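3.2 Collection of demonstrations

All demonstrations for the Irby set were given by remote control. The operator moves both arms and hands of the robot, and the Sillden recorder stores the joint values together with the wrist and head views. We collected 157 demonstrations of household work with clothes and a front-loading washer.
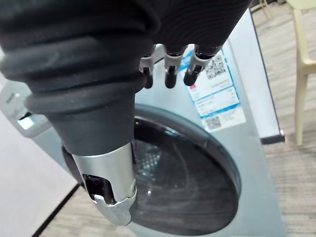
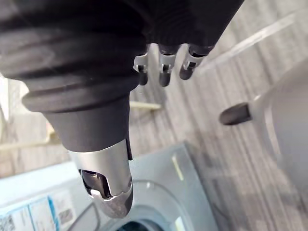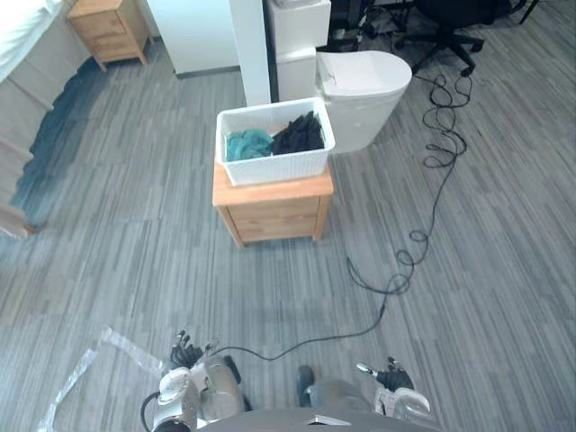

Figure 4. Wrist views at the washing machine (first and second) and a head view with the basket on the nightstand (third).

A demonstration was kept only when the operator marked it as complete. After this step 127 remained, and these were used for training in Section 4. We did not smooth the hand commands.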